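Nernidik Help Centre
Search the guide Enter a word or phrase Go

Last updated: Saturday, July 15, 2023

Section 5: Setting up your Galtent dehumidifier

Welcome back! If you've come straight here from Section 4 then your Galtent is out of its box, the four castors are on and the packing tape is off the door of the water tank. If any of that sounds unfamiliar, do please pop back a section first, as the steps below won't make much sense with the tank still taped shut (and the machine will only beep at you).

Setting up takes a little patience and very little skill. Most of the time goes on letting the machine stand, so you might like to put the kettle on at some point between steps 2 and 3.

Choosing a spot

A dehumidifier does its best work when air can move freely all the way round it. The Galtent draws air in at the back and sends it out through the slatted vent on top, so it wants a clear gap behind it and nothing draped above it. The middle of a wall is usually better than a corner, and a hard, level floor is better than a deep carpet, where the castors sink in and the tank sits at a slant.

If you have a rug or runner down, stand the machine wholly on it or wholly off it. With two castors up and two down, the float inside the tank can't read the water level properly, and you may find the machine switching itself off with the tank half empty.

Look round for anything light that could be drawn up against the back grille as well: carrier bags, dust sheets, sheets of newspaper, that sort of thing. They're easy to miss on a floor and it's surprising how far they travel once a fan is going.
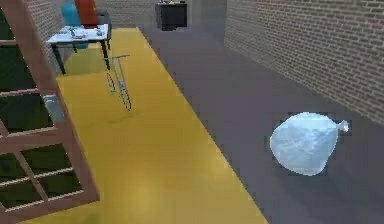 BEFORE YOU SWITCH ON

1. Wheel the machine to the place you've chosen, keeping it upright the whole way. If you need to lift it over a step, use the two side handles and never the tank door.

2. Leave it standing upright and unplugged for at least two hours. If it travelled on its side, even for part of the journey, leave it overnight instead. The oil inside the compressor needs time to settle back where it belongs.

3. Slide the tank out towards you with both hands. Lift out the cardboard wedge and check that the white float moves up and down when you nudge it with a finger.

4. Push the tank back until you hear a click. A gentle push at the bottom edge works better than a hard one at the top.

5. Unclip the rear grille and make sure the filter is sitting flat, with its tab at the top. Clip the grille back on.

6. Plug straight into a wall socket. The small green light by the dial should come on and stay on.

Note: If the green light flashes, the tank isn't quite home. Take it out and go back to step 4. Almost every call we get about a flashing light ends with that click!

Caution: Don't run the machine from an extension reel, and don't let the flex pass beneath a rug or carpet, where it can get warm or be worn through without anyone noticing.

FIRST RUN

7. Close the windows and any outside doors. You can leave the inside doors open if you'd like to dry more than one room, although it will naturally take longer.

8. Turn the dial to Steady. There is a High setting, and I know it's tempting, but new machines are happier starting gently.

9. Let it run for a full day, looking in on the tank in the morning and again at bedtime. A damp room can fill it quicker than you'd expect.

10. When the tank light turns red, switch off at the dial, slide the tank out and empty it down the sink. The water isn't fit for drinking, or for pets or fish.

Note: You'll hear a soft gurgle every so often, and the fan may carry on for a few minutes after you've switched off. Both are quite normal and nothing to worry about.

Using the drain hose

If you're away a lot, or you simply get tired of emptying the tank, the Hernidwood hose kit (part number 2393) lets the water run off by itself. The kit comes with a hose 200 cm long, a rubber washer and a plastic clip. Pull the round bung out of the back of the machine, press the washer into the hole and screw the hose on by hand until it's snug. The far end must lie lower than the near end for its whole length, with no loops, as the water has only its own weight to carry it along. Keep the bung somewhere safe, because you'll want it again if you go back to using the tank.

Caution: In cold weather, don't leave the hose running out to an unheated porch or a yard. Water can freeze in it overnight, and in February we hear from a good many people with a puddle behind the machine.

If you have the older Sarkar model, the bung is on the left-hand side and the hose fitting is a different size. Please see page 263 of the full printed manual before ordering a kit.

Next: Section 6, Cleaning the filter and the tank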